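Right, budget thread, because three people have asked and I keep typing the same reply

We're pricing up a two-arm setup for the Maltby site. Packing bench work, boxes up to 94 cm long. Currently all simulated, no hardware bought, not a penny out of the door yet

Quote one was Pratness. Nice people, slow emails. Arms and hands in the price, stand not in the price, training "on request" – so not in the price

Quote two, Zusiden. Cheaper on paper. Then you get to spares. One wrist cover is £1,433. ONE. Asked if that was a typo, it wasn't

So the plan is do as much as we can in sim before signing anything. Reach, bench height, whether two hands can get round a big box without clattering into each other

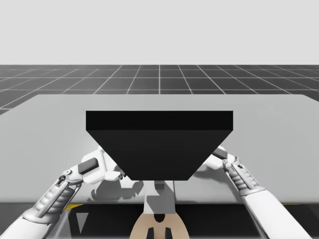
Bench height is the one I'd have got wrong btw. Was going to reuse the old benches from Fodor and call it a saving. Now less sure, new benches have gone in the budget as there own line

Other lines people forget:
guarding
floor fixings
someone's time to look after the thing
a spare hand (not cheap, see above)

Lead time is 17 weeks from Zusiden, Pratness won't commit. If we want it running by May the order has to go in soon and finance want 100 runs logged in sim first. Fair enough tbh

Leasing – looked at it, monthly figure was ok, the exit terms were grim. Parked for now

If anyone's bought two-arm kit this year and will share what servicing came to, DMs open. Mine is a guess with a box round it in the spreadsheet

Will add to this when the revised quotes land. Off to argue about plug sockets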